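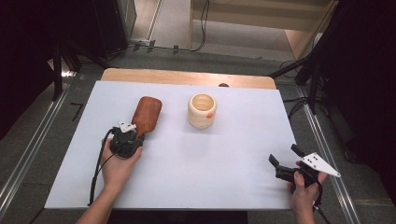

Ribbed cup and the reddish-brown wood piece, on the white board

Clinwood spring fair, is anyone going back?

kilnmouse
Posts: 3934

OK so applications for Clinwood open in March and I've been going back and forth on it all week. I've done it three years running, and last time I came home so wiped out that I left the bins in the car until my spouse needed the trunk. I sell cups mostly, a few bowls, and the wood stuff my brother makes (he gets the back third of the table and complains about it).

Last spring I sold 57 pieces over the weekend. Sounds great, right? But a lot of that was little dishes at the bottom of my price range, and then there's gas, the motel in Fukbridge, food, and the booth fee going up again. I did the math on the back of the motel receipt and got so annoyed I quit halfway.

The thing is I love it! I love the lady with the two greyhounds who comes by and picks up every single cup. I love trading with the soap people. But is that a reason to do a fair? Who's going back, who's quitting, and has anybody figured out how to make the smaller tables pay?

mudandbutter
Going back. You're going to hate this but I think your prices are the problem and the fair is fine. I walked by your table last year and your cups were less than mine, and mine are worse.

Raise them, put the little dishes in a basket under the table, and only bring them out in the last two hours when people are wandering around with a funnel cake looking for something to carry home.

kilnmouse
Ha, well, thank you for the cups comment. I'm scared of raising them though. People pick one up, look at the bottom, see the sticker and set it back down SO gently, like it might go off.

greenware_gal
I quit after the last one and don't miss it. The layout killed it for me. They moved the pottery row out behind the food trucks and we got generator noise all day plus whatever was coming off the fryer. My linen tablecloth still smells like onion rings and it has been through the wash I don't know how many times.

I do two indoor shows now in the fall and put the rest online. Less fun, way less hauling.

oldpinebarn
The row only moved because the field flooded the week before. It's supposed to go back by the oak trees this year. I live in Clinwood and it was in the town newsletter.

greenware_gal
They said that the year before too.

oldpinebarn
They did not, the year before we WERE by the oak trees.

greenware_gal
Then I had a different oak tree experience than you did. I was closer to the port-a-johns than any oak.

mudandbutter
You two do this every winter and I look forward to it.

splinterbin
Wood person here, so take my pottery opinions for what they're worth. What helped me was putting less out. I used to cover every inch of the table and folks would just sort of slide their eyes across it and keep walking. Now I put out maybe a quarter of what I bring and refill from the bins. I get more people stopping, and the ones who stop pick things up.

Also get some height in there. Crates, an old step stool, anything. A flat table looks like a yard sale from ten feet away.

kilnmouse
I go back and forth on this one! I tried the sparse thing my first year and two separate people asked if I was packing up already. But I had no crates then, it was just eight cups on a bedsheet, so maybe not a fair test.

What do you do about wood next to clay? My brother's stuff has a warm finish on it and my cups are mostly cream, and together they either look really nice or like we couldn't agree on anything.

splinterbin
Mix them up. If they're on separate halves of the table people assume it's two sellers and ask you which one they're supposed to pay. Ask me how many times I've had that conversation when I shared with my sister-in-law.

tworiversclay
Disagree with mixing, sorry. I shared with a woodturner for a couple of seasons and mixing meant every restock was a negotiation, and his bowls kept ending up in front of my mugs. Tape down the middle of the table. We're still friends because of that tape.

And on the money side, what are you using to take cards? I switched to Virer last summer and I like it a lot, the reader holds a charge all day and it'll total up a table in separate columns if you're splitting with somebody.

greenware_gal
Virer lost signal on me for most of a Saturday afternoon. I was writing card sales on a paper bag like it was 1985.

tworiversclay
Did you turn on offline mode before you lost it? You have to turn it on first, it won't offer.

greenware_gal
I did not know there was an offline mode. OK. I take back maybe half of that.

kilnmouse
The separate columns would save my family Thanksgiving, going to look at that tonight.

mudandbutter
Circling back to prices because I'm stubborn. Write down what your time is worth and be mean about it. My last glaze order from Olteanu went up enough that I had to redo every sticker I own, and I braced for people to walk off. A couple did. Most didn't blink. One man bought four and asked if I'd be there next year.

Try it on one shape. Leave everything else alone, bump one cup, and see what happens by lunch on the first day. If they sit there, you've got a sharpie and fresh stickers.

oldpinebarn
Local tip for the lodging part, skip the motel in Fukbridge. The church on the hill lets vendors park campers in their lot for a donation, and it's a five minute drive with no highway. Bring your own water. The bell goes off at 7 in the morning, but you'd be up to set up anyway.

kilnmouse
No camper but my brother has one of those truck tents he's used exactly once. Oh boy. OK.

splinterbin
Bring earplugs for the bell and for your brother.

pinchpot_newbie
Hi, lurker, never sold anything in person! I was thinking of Clinwood as my first one and now I'm kind of nervous? The booth fee on the form I saw is over $80 just for the half table, and I only have maybe enough pots to fill a shelf. Should I wait a year?

mudandbutter
Don't wait. Half table, bring what you've got, bring a chair and a coat. You'll learn more in one rainy morning of people handling your stuff than in a year of posting it.

greenware_gal
I'd wait, or go as a shopper first. Walk it, see who's selling what and for how much, talk to people when it's slow. That fee is real money if you sell four pots.

tworiversclay
Or find somebody to split a full table with. Bring tape.

kilnmouse
Newbie, message me. If I do go I could make room for a shelf's worth, and it'd be nice to have somebody to watch the table while I get lunch. My brother's idea of watching the table is going to look at the tractors.

I think I'm talking myself into applying, by the way. New price on the ribbed cups only, everything else stays put, and we'll see about the tape.

oldpinebarn
See you by the oak trees.

greenware_gal
Take a picture of them if you find any.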